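Setting up a pick-and-place demonstration for an open day

Print this page | E-mail this page

These notes cover the bench demonstration run at the Brultorden workshop on open days. They assume the arm is already commissioned and that the operator has completed the basic Tureo course. Commissioning is dealt with separately.

1. Before visitors arrive

Power up the controller and leave the arm enabled in slow mode while the bench is laid out. Load the program OPENDAY_16. Earlier versions do not contain the retry after a missed grasp and should not be used in public.

Check that the speed limit is set to 200 mm/s at the tool. Visitors stand closer than staff do, and a slower arm is easier to follow in any case. The limit is on the second safety page and needs the supervisor password (Annelies Visser or Thabiso Venter).

Mark the standing line on the floor 1000 mm from the table edge. Use the yellow tape. The red tape leaves residue.

2. Zeroing the force sensor

Move the arm to the hover pose with the fingers open and nothing in the grip. Wait until the reading settles, then zero all six axes. Repeat after any change of fingers or cable routing — a cable that pulls on the wrist will show up as a constant side load, and the contact detection will trigger early.

If the vertical reading drifts while the arm is still, let the sensor warm up for longer and zero again. Do not widen the contact threshold to hide the drift.

3. Choosing and placing the object

Soft or rounded toys work well. Avoid anything glossy and flat, as the fingers need an edge to close around. Put the object well inside the reach of the arm, and lay the paper beside it.
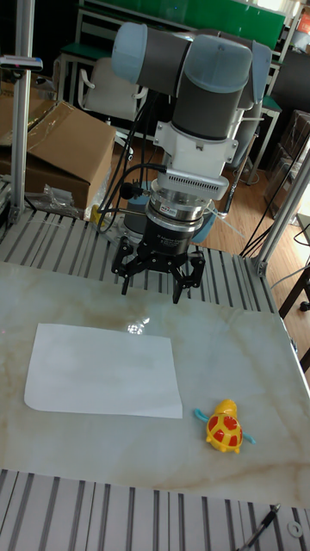

Page last changed: December 26, 2019

The turtle is the usual object for the first run. With the wrist pointing straight down and the three fingers open above the table, start the program from the pendant and keep a hand on the stop button.

4. Running the demonstration

Run one cycle without talking, then a second with commentary. Name the parts from the top down: joints, wrist, adapter, sensor, gripper. Jessie Niven's script is in the Vindley folder and can be read out as it stands.

Visitors may place the object themselves between cycles, with the arm paused and the pendant in the operator's hand. If the grasp fails twice, pause, return to the hover pose and zero the sensor before trying again.

5. Closing down

Park the arm, remove the object and disable the drives. Enter the run in the log with the program version. Error 1324 at shutdown means the pendant was released too early; acknowledge it and repeat the park command.

Related items
Ammann bench: fitting and removing fingers
Cable routing at the wrist
Open day in January: rota and bench plan (Zanele Cele)
Pendant basics for new operators

Contact: Amber Wuyts, Brultorden workshop | Copyright Brultorden | Back to top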